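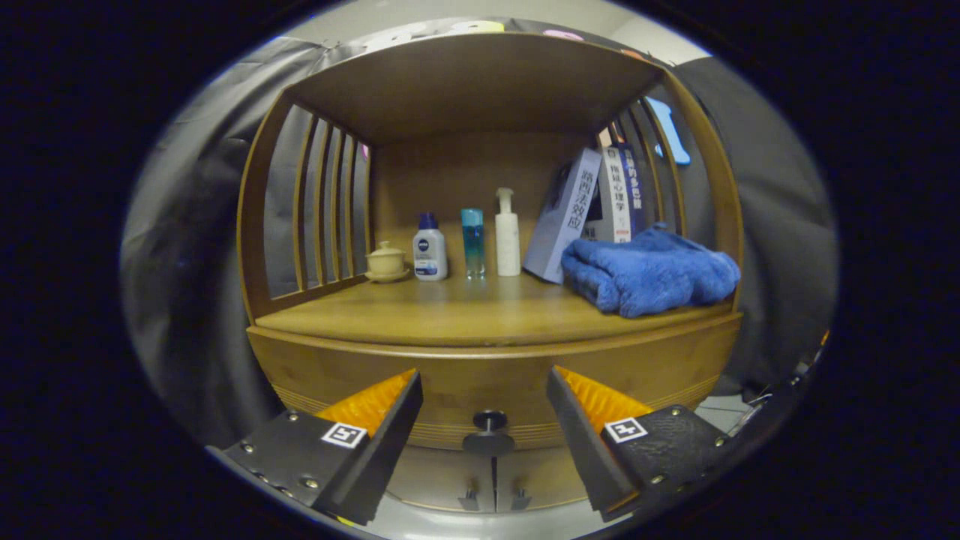
How much can I put on the open shelf?
Up to 4 kg, spread along its length. The drawer underneath takes another 2 kg. Both figures are for a unit that has been levelled and fixed to the wall as set out in this section.

SECTION 4: PLACING, LOADING AND CARING FOR YOUR BESTANCE SHELF CABINET

Read Section 3 (Assembly) first. All the screws should be fully tightened and the drawer should be in place with its knob fitted before you start here.

4.1 Choosing a position

1. Pick a dry spot on a solid, flat surface or floor. The cabinet can be used in a bedroom, hallway or ventilated bathroom.
2. Keep it at least 20 cm from a basin, bath or shower tray.
3. Keep it at least 62 cm from a radiator, stove or heated towel rail. Bamboo dries out close to a heat source and the slats may work loose.
4. Leave room in front to open the drawer all the way.

Note: Strong sunlight changes the colour of bamboo. If one side faces a window, expect that side to turn paler over time.

4.2 Levelling

1. Stand the cabinet in position, empty.
2. Press down on each front corner of the top board in turn. If it rocks, put one of the cork pads under the short corner.
3. Open and close the drawer. It should run freely and stop flush with the front.
4. If the drawer drifts open, the cabinet is leaning forward. Add a pad under each front corner and try again.

4.3 Fixing to the wall

The Varela wall strap is in the small bag with the spare screws. Wall plugs are not supplied, as the right type depends on your wall.

1. Screw the short end of the strap to the back rail.
2. Mark the wall 11 mm below the height of the rail.
3. Check for pipes and cables, then drill and plug the wall.
4. Screw the long end of the strap to the wall and pull it tight.

CAUTION: Do not skip this step in a home with small children. A full drawer pulled right out can tip the cabinet.

4.4 Loading the open shelf

1. Wipe the shelf with a dry cloth.
2. Put tall bottles in first, upright and towards one end. Pump bottles need space above the nozzle – try the pump before you settle on a place for it.
3. Stand books at the back of the shelf. A few on their own will lean, so rest them against the side slats or use a bookend. Large hardbacks should go flat.
4. Fold towels and lay them flat. A thick towel may stick out a little at the front. This does no harm, but make sure it does not hang down far enough to catch in the drawer.
5. Put cups and other china close to the side slats, away from the front edge. Keep a saucer under any cup that holds liquid.

CAUTION: Close the caps on lotions, oils and cleansers before putting them away. Oil left on bamboo leaves a dark ring that cannot be wiped off.

Note: Hang damp towels elsewhere until they are dry. Books kept next to a damp towel will curl at the corners.

4.5 Using the drawer

1. Pull the knob straight towards you. Do not lift it or use it to move the cabinet.
2. If the knob turns in your hand, take the drawer out and tighten the screw from the inside. Hand-tight is enough – a power driver can split the front.
3. If the drawer squeaks, rub a plain candle along both runners.

4.6 Cleaning

Dust the slats with a soft, dry paintbrush, working from top to bottom. For marks, use a cloth wrung out in warm water with a drop of washing-up liquid, then dry the surface straight away. The grooves on the drawer front hold water, so go over them twice.

Do not use bleach, scouring cream or spray polish.

Once a year, empty the cabinet and apply a thin coat of Wundard clear wax. Leave it overnight before putting anything back. December is a poor time for this if the heating is on all day; the wax dries too fast and goes streaky.

4.7 Spare parts

Knobs, runners, cork pads and wall straps can be ordered from the Bestance parts desk at Rirketthorpe. Please give the number on the label under the drawer.

Section 4 last revised 03/03/2025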